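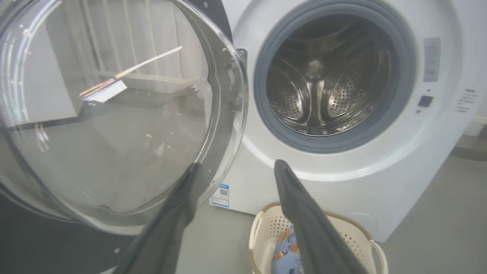
Skernside holiday flat, changeover safety check, July 2021

Smoke alarm, hall: sounds when pressed. The agent's sheet says "tested weekly". I'd like to see who signs for that.

Carbon monoxide alarm: present, no expiry date I could find. Replace.

Socket behind washer: Pass, though the label gives February as the last test and no year.

Hot tap, bathroom: 68 degrees. Far too hot — fail, whatever the plumber from Fatuvwood says about it settling down.

Stair rail: 2 screws missing. Marked "done" last time.

Fire blanket: hung over the hob, where you'd burn your arm reaching for it. Move.

Window catches: stiff but sound.

Key safe: code still 1213. Change it.

Recheck before next let.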